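Comparing Two Grippers for Picking Up Soft Objects
Group project report, February 2019
Alaric Bellamy and Hazel Crenshaw

1. Aim

Most of the gripper tests we found in the course reading use blocks or cans. We wanted to know how much the choice of finger matters when the object is soft and has no flat sides. We compared two sets of fingers on the same arm: the Fotetti pair, which are smooth inside, and the Zokgate pair, which have ribbed pads.

2. Method

Each trial was one attempt to lift a soft toy or a fluffy ball from a shallow tray and hold it above the table. A trial counted as a success if the object was still held when the arm stopped moving. We ran 520 trials with each set of fingers. Closing force was kept at the same setting throughout, and the controller was the MacAulay unit used in the first-year labs. The plush snowman was the hardest of the objects to plan for. It has a round head on a round body, and the long scarf and the corduroy arms give the fingers several wrong places to close on. 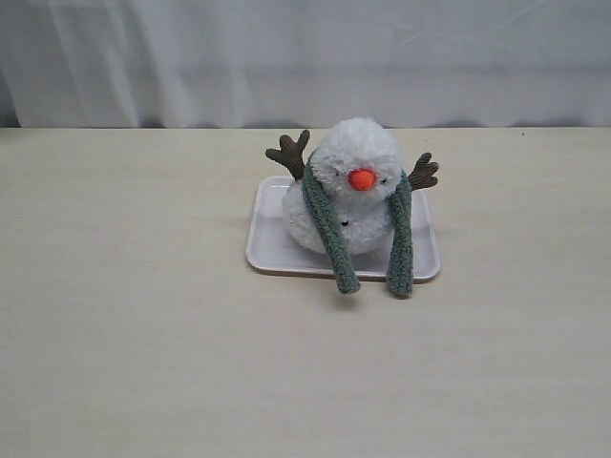 Hazel thought the scarf should have been left out of the tests altogether. In her view a grip on loose knitting tells you about the knitting and very little about the fingers, and she would have scored those lifts separately. Alaric preferred to keep them in, as a real picking job would not remove a scarf first. We kept them in and marked them in the log.

3. Results

The smooth fingers succeeded in 348 of 520 trials. The ribbed fingers succeeded in 440 of 520, leaving 80 failures. Most of the failures with the smooth fingers were slips during the lift. With the ribbed fingers the usual problem was closing too high, so that the pads took hold of the pile and missed the body underneath.

The wrist camera was useful for sorting these out afterwards. It looks down between the fingers, so we could check how much of the object was between the pads before they closed.
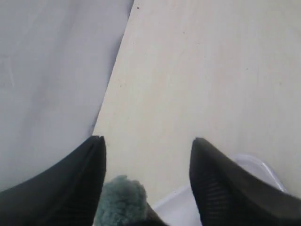 We went through the wrist recordings for all the failed trials and gave each one a cause. For a few of them we could not agree, and these are listed as unknown in the appendix.

4. Problems

The Urnness mounting plate worked loose twice in September and we had to repeat the calibration both times. Pale objects on a pale table also gave the position finder trouble, and we ended up entering some of the start positions by hand.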